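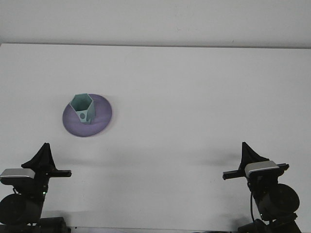
Notes for the portion talk — Tsion Nigatu
Slot is 14 minutes plus questions. Don't run over like at Foker.

OPEN

Hi, I'm Tsion. I ran the lunch side at Stetwood for a while, now I do menus for the Grerkura canteens. Wait for people to sit down. Don't start with the weather.

First line: "Who here finished everything at dinner last night?" Hands up. Then: "Who was still hungry when they finished?" Usually a lot fewer hands. Leave it there for a second, no comment.

What the talk is about — how much food we put in front of people and how much comes back. Not a diet talk. Say this early or half the room gets nervous. I don't care what anyone weighs, I care about the bin by the tray return.

PART ONE — THE BIN

Stetwood story. We weighed the bin every lunch for one month, October. Just scrapings, no peelings, no napkins. I had a cheap hanging scale and a clipboard.

Number for the month: 3240 pounds. Say it slow. Three thousand two hundred forty. Then say nothing.

What was in it: rice, mostly. Rice, bread ends, the bottom half of the pasta. Hardly any meat. Very few cookies, ha.

Point to make: people leave the cheap stuff, so the boss never minded. Rice costs nothing, he said. But somebody cooks it, somebody carries it, somebody scrapes it, and then you pay by weight to have it hauled off. He minded when I showed him the hauling bill.

(if asked about compost — yes we looked into it, the hauler wouldn't take cooked food. save for questions.)

PART TWO — WHY WE OVERSERVE

Go quick through this, it's the bit that drags.

Server's side. You're on the line, there's a queue, you don't want a complaint. A big scoop never gets a complaint. I served for years and I never once had anybody come back to say I gave them too much. So your hand learns. The scoop gets a hump on it.

Eater's side. You look at the plate and decide if it looks like lunch. If there's a lot of bare plate showing it feels mean, even when the food is the same. I do it at home. Everyone's grandmother does it.

Do the grandmother bit only if they're laughing already. Mine would fill the plate, wait til you got to the end, and fill it while you were saying no. Love her. Could not stop her. We ate at her house at noon and nobody moved until four.

So — two people both being nice, and the result is a hump of cold rice.

PART THREE — WHAT WE TRIED

Be fair here, some of it flopped.

The signs. "Take only what you need." Did nothing. One of them got a mustache drawn on it. People felt told off, and they were right. Took them down.

The smaller scoop. Worked on the bin, hated on the line. Servers just gave two. Then it was more than before, because two small is bigger than one big. I should of tested it on myself first.

Smaller plates. Better. Went from the big dinner size down to one with less room in the middle. A few regulars noticed, one guy wrote a letter (nice letter, strong feelings). Most people didn't say anything. Seconds were free and we said so out loud, that part matters a lot. If seconds aren't free and easy then a smaller plate is just a cut, and they'll know it's a cut.

PAUSE. Drink water.

The asking. This is the one I want them to take home. Server says "little or lots?" before the scoop goes in. Three words. No judgement in it, you'd say it to a kid or a truck driver. Costs no money. Slows the line a tiny bit the first week, then people start saying it before you do. "Little, please." They'd wanted to say it all along and had no place to put it.

Gashaw did this one without any of the rest, same plates, same scoops, and their kitchen lead told me she cut the rice order inside the month. Don't quote a figure, she didn't give me one.

PART FOUR — AT HOME

Change of pace, smile more.

Most of you don't run a canteen. Fine. Same thing happens at your stove.

Put the pot on the table, let people help themselves. Start with less than you think. You can go back — it's your house.

Kids: let them serve themselves, even if it's messy. A kid who scooped it will usually stand by it. A kid who was handed it will negotiate.

Cooking rice for two: measure it. Use the same cup every time. Eyeballing is how you end up with a tub in the fridge that you move from shelf to shelf and then throw out with a clear conscience because now it's old.

Guests are harder. You'll overcook for guests, me too. Then send it home with them. Keep old tubs for this, ones you don't want back.

Don't do the freezer bit, it got no laughs last time.

PART FIVE — NUMBERS THEY'LL WANT

Someone always asks what it saved. After plates plus asking, we knocked 1000 pounds off the monthly bin. Say that it was one kitchen, one year, and we changed two things so I can't tell you which did how much. If pushed: my gut says asking. It's a gut, not a chart.

Also say it crept back up when we got new servers and I forgot to train them on the question. That was my fault. It's a habit and habits leave when people leave. Write it on the training sheet. I didn't, for ages.

CLOSE

Keep it short, they want coffee.

Ask them to do one thing. Weigh what comes off the plates for a week. Kitchen scale, bathroom scale, whatever. Don't change anythng that week, just look. Then change one thing and weigh again.

My email's on the handout. Handouts are by the door, the yellow pile, not the parking forms.

Thank the kitchen here by name — GET NAMES BEFORE.

Questions.

Likely ones:
- buffets? harder, people serve themselves but the plates are huge. Start with the plates.
- isn't this just stingy? free seconds. Say it again.
- hospitals? different, some folks need the calories, talk to the dietitian first.
- trays? going without trays helps, but where there's soup you'll get spills. We kept ours.

Give the clicker back to the desk after.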